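Home Projects How-tos Fault log Contact

January 31, 2025
By Siobhán Ó Néill
Filed under: Grippers and other things that pinch

Fixing a gripper that lets go when it shouldn't

Our arm at Rennie spent most of December dropping things. It would close on an object, lift it nicely, get halfway to the tray and then lose interest. The software logged every one of these as a successful grasp, which did wonders for our averages and very little for the floor.

This page covers how we tracked the fault down, in the order I'd do it again. It was written for a light two-finger gripper with linkage-driven fingers and one motor. If yours runs on air, most of it won't help you, but the safety bit still applies.

Before you touch anything

Hit the emergency stop, then cut power to the arm and wait for the supply lights to go out. A stop button on its own leaves some controllers holding torque on the fingers, and ours is one of them. Vilém Zelenák found this out with the tip of his thumb. He was fine, and he'd like it known that he swore in only one language.

Support the wrist before you cut the power. Our arm has no brakes on the last joints and sags like a wet towel.

Step 1. Look at the log, then distrust it

Pull up the commanded finger position and the measured finger position for a drop, and put them on the same plot. In ours the two lines matched beautifully right through the moment the object hit the bench. The encoder sits on the motor, so it knows what the motor is doing. What the fingers are doing is another matter.

If your two lines drift apart, you probably have a weak motor or a current limit set too low. Start there and skip to Step 4.

Step 2. Check for play

With the power off, hold the gripper body in one hand and wiggle each finger gently, open and closed. A hair of movement is normal. Our left finger had enough that you could hear it.

Follow the movement back along the linkage, one joint at a time. Put a fingernail across each pivot while someone else wiggles. You'll feel the loose one straight away. Don't squirt oil at it. Eoin Keane oiled ours on the first day, and for the rest of the week we had a gripper that dropped things more quietly.

Step 3. Check the hub screw

The motor turns a small hub, and the hub is held on its shaft by a grub screw. Ours had backed out. Under light load the hub gripped anyway, and when the arm sped up it slipped by 7 degrees. That was the whole fault.

Take the cover off, mark the shaft and hub with a paint pen, and run a few slow grasps with the cover still off and hands well clear. If the marks part company, you've found it. Power down again, take the screw right out, clean the threads, add a drop of medium threadlocker and put it back with the flat of the shaft facing the screw. Leave it overnight. The threadlocker packet says you can get away with less, and so did Eoin.

Step 4. Reset the closing force

After a repair, the old force setting is meaningless. Somebody had been turning ours up for weeks to hide the slip, and with the hub tight again it crushed a paper cup flat. (The somebody was me.)

Put the limit back to the factory value and raise it in small steps until a light object stays put through a slow wrist turn. Then leave it alone.

Step 5. Home the fingers

Run the homing routine with nothing between the fingers. If you home it with a bit of tape stuck to one pad, the controller will cheerfully decide that the tape is zero. Wipe the pads first.

Step 6. Hold tests

Do these at low speed, with everyone outside the marked area. Shengli Wei keeps our test sheet, which has 2 columns, one for what the log claims and one for what a person saw. For the first round they should agree. If they don't, go back to Step 2.

We also changed the software so that a grasp gets checked again after the lift, from the wrist camera, before it's allowed to call itself a success. It should have worked that way from the start. Clodagh Breathnach had asked for exactly this back when we bought the arm, and she has been very gracious about it, in a way I can feel from across the room.
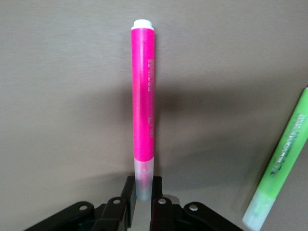

Choose your test objects with some malice. Boxes and blocks are too forgiving, because flat sides will sit between worn fingers all day and tell you nothing. Go for something slim and smooth, and grip it at one end so that any slop in the linkage shows up at the far end as a lean. The pink highlighter suits this well: held upright by its frosted end, it puts nearly all its length above the fingers, and even a very slight tilt is easy to spot on the wrist camera. Note the lean at the start of each hold and again at the finish. If it has grown, power down and get the paint pen out again.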